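Reference > Service robots > Tidying and waste handling > Batport
Search articles Go

Batport

Batport is a two-arm tidying kit sold by Basar for offices and workshops. It consists of a pair of light gray arms with parallel-jaw grippers, a control box, and a task library covering bins, bags, and small floor litter. The kit was introduced in December as the successor to the Celier, a single-arm unit.

Each arm weighs 9 kg and lifts up to 800 g at full reach. The grippers are cabled externally – a carryover from the Celier – and can be replaced without opening the wrist. The standard library holds 22 tasks, and buyers may record others by guiding the arms by hand.

Thin plastic film is rated by Basar as the hardest material in the library. Grasp settings for hanging bags are stored separately from those for bags lying on the floor.
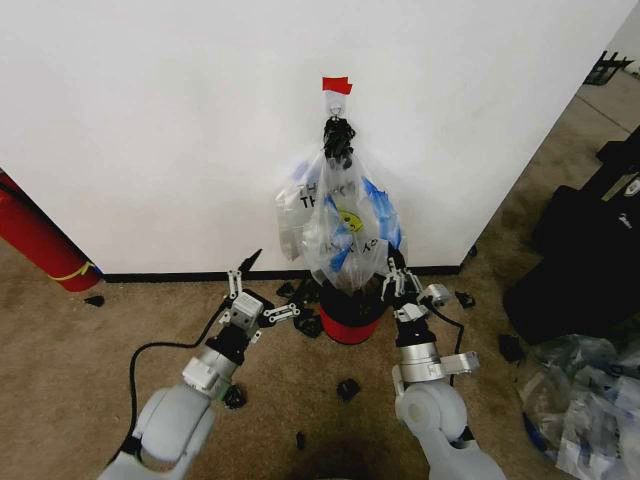 Zhiqiang Jia wrote that the film settings were usable but slow, and that he would have preferred softer fingertips to a longer task list. Basar lists padded tips as an optional part.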